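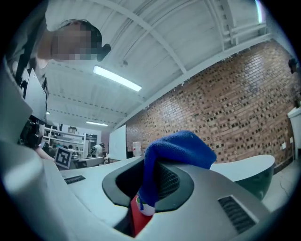 How to look after terry towels in a shared workspace

Terry cloth is good at soaking up water and very good at holding on to everything else, including oil, dust, detergent and smells. In a workshop or studio where towels are shared, they wear out faster than they do at home, and most of the wear comes from how they are washed and stored. This page covers washing, drying, folding and when to retire a towel. It applies to hand towels and the smaller bench towels.

What you need

A washing machine with a warm cycle
Liquid laundry detergent
White vinegar
A clothesline or rack, or a dryer with a low setting
A shelf or open bin with some airflow

Step 1: Wash new towels before use

New terry is usually coated with a finish that makes it feel soft in the shop and stops it absorbing properly. Wash new towels on their own the first time, in warm water with half the usual detergent. Coloured towels, blue and red especially, can bleed for the first few washes, so keep them away from anything pale.

If water still beads on the surface after the first wash, run them again with a cup of vinegar and no detergent.

Step 2: Sort by job

Keep towels for hands, towels for benches and towels for floors in separate piles, and wash them separately. Colour is the easiest way to do this. We use blue for hands, grey for benches and anything old for the floor. Our blue ones are from Mokance and the grey ones are Radavska seconds with a slightly uneven hem — they work just as well.

Don't put a towel that has been used with solvent or linseed oil in with the others, and don't leave it bunched up in a bin. Oily cloth can heat up and catch fire on its own. Lay it flat outside to dry, away from anything that burns, and dispose of it according to your council's rules. It should never go in a dryer.

Step 3: Wash

Shake each towel out first, outside if you can. Fill the drum about two-thirds. Terry gets heavy when wet, and a packed drum won't rinse properly.

Wash warm. Use a hot cycle for towels that have been around food, or if they have started to smell. Skip fabric softener completely, as it leaves a coating on the loops. For a load of 12 hand towels we use a little less detergent than the cap suggests and have never needed more.

Step 4: Dry

Shake the towels again when they come out. It lifts the loops and makes a noticeable difference to how they feel. Hang them by the short edge with space between them. Full sun is fine for white towels but will fade the coloured ones, so move those to shade once they are nearly dry.

In a dryer, use low heat and take them out as soon as they are done. Too much heat makes terry stiff and brittle, and the hems go first.

Step 5: Fold and store

Fold in half lengthwise, then in thirds. This fits a standard 300 mm shelf with the folded edge facing out, so people can pull one without dragging down the pile. Put clean towels at the bottom and take from the top.

Make sure they are fully dry before folding. The hem is the last part to dry, so check there. A used towel should go on a hook or rail between uses — a crumpled towel stays damp in the middle and will smell by the next morning.

Fixing common problems

Sour smell: wash hot with a cup of vinegar, then again with detergent. Never mix vinegar with bleach.

Scratchy feel: usually detergent build-up. Run an extra rinse.

Pulled loops: snip the loop level with small scissors. Pulling it will open up a run.

When to retire a towel

Hold it up to a window. If you can see light through the middle, move it down to floor use. Ones with frayed hems can be cut into squares for rags, but cut terry sheds for the first wash or two, so keep those away from wet paint or varnish.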